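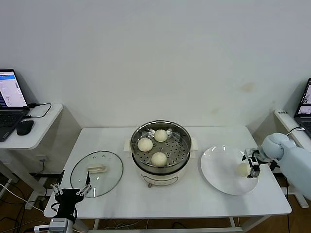
kourosh_t
Can I reheat frozen buns without the bottoms going soggy? Bought a bag of 100 from Staniforth, two dinners ruined so far.

Parvaneh Alipour
Steam them straight from frozen – don't thaw. Paper liner under each one, leave gaps, lid cracked a bit for the last 3 minutes.

grukum_fan
Disagree on frozen. Thaw overnight in the fridge, then steam. Straight from frozen you get a cold middle, esp with pork. And wrap the lid in a dish towel, thats where the drips come from.

kourosh_t
Towel on the lid, ok. What about cabbage leaves for liners? Mom used those. 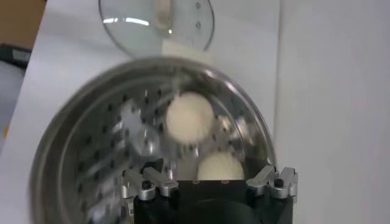

Pilleo: cabbage is fine but everything tastes like cabbage. Get the paper with holes in it. Also how much water are you using? If it's boiling up to the tray, no liner is gonna save you.

kourosh_t
Uh. A lot of water. Might be it.

Parvaneh Alipour
There you go. An inch is plenty. And still no to thawing, mine went wrinkly every time.

grukum_fan
Yours are plain though? Filled is different. Almost 3 hours in the fridge at least.

Parvaneh Alipour
Plain, yeah. Fair. Filled I just steam longer.

kourosh_t
Tried it Wednesday – less water, paper, towel. Way better. One still stuck but I crammed it in. Doing the pork ones tonite.

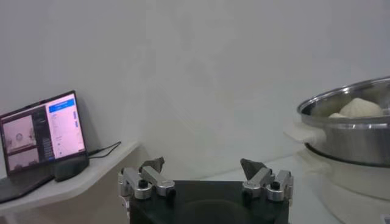
Kitchen corner, bun night

grukum_fan
Thaw the pork ones!!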